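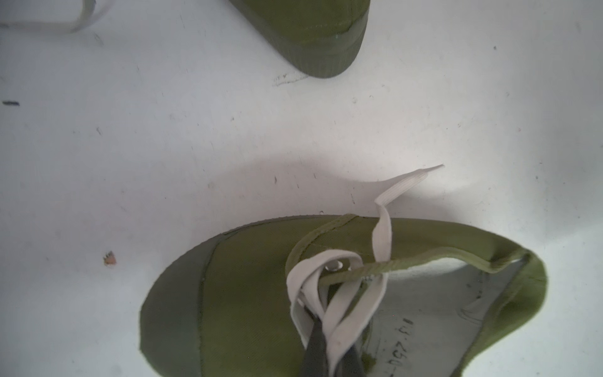

Buying robot arms for a small shoe workshop: tips before you pay

Write down the job first, the price second. In our shop in Wadstead the job was putting insoles into canvas shoes and pulling the laces through. I wrote this on one page and sent the same page to every seller. Two of them answered with a brochure. Lundgren answered with questions, and that told me more.

Ask for the price of everything on the table. The offer from Lundgren was $3,957 for the arms with grippers. Then came the list of what was not inside: rail, base plates, cables, cameras, a small computer. That list was $1,739 more. Put both numbers on the same line of your budget, or you will feel cheated later.

Measure your bench with the arms stretched out. Two arms side by side on one rail need free space in the middle where they meet, and also room at the back for the parts that wait. Draw it on paper in real size and lay the paper on the bench.
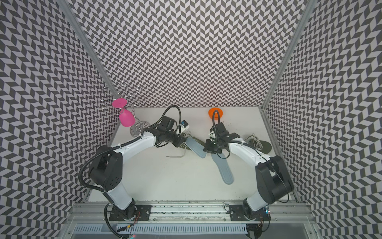

Edgardo Pangilinan wrote to me after the first version of this page that I forgot the spare fingers. He would buy a second pair of gripper fingers together with the arms, he said, and put them in the drawer the same day, as his supplier needed 3 weeks to send new ones. He also asks each seller if the cable can be changed without sending back the whole arm. I have added both to my list.

Plan money for cables. A spare cable from Rodside is $49 and I keep one for each arm. Look at how the cable goes around the elbow, and move the arm by hand through the full turn before you fasten anything.
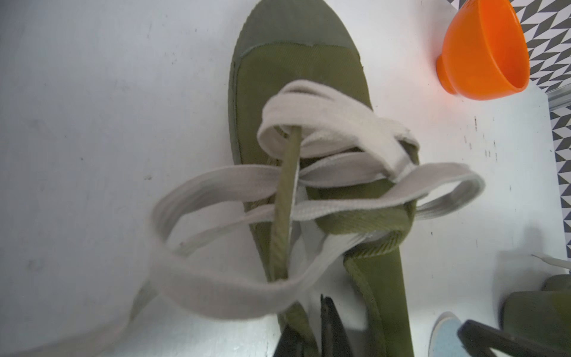

Test with your worst piece of work – never with the nice sample that the seller brings. A block of wood always looks the same to a machine, and any gripper can hold it. Bring a shoe with a long flat lace lying across it in loops, some of them hanging over the sides onto the table, and ask to have one loop picked up without pulling the others. If the seller wants to make the lace tidy first, write down how many minutes it takes. You will pay for these minutes every day.

Rent before buying, if you can. Kaden lets you keep a set for a month and takes the rent off the price afterwards. Ask for this in writing.

Leave some hours in the budget for yourself. I planned one Sunday for setting up and needed most of June.

Keep the boxes until the warranty is over.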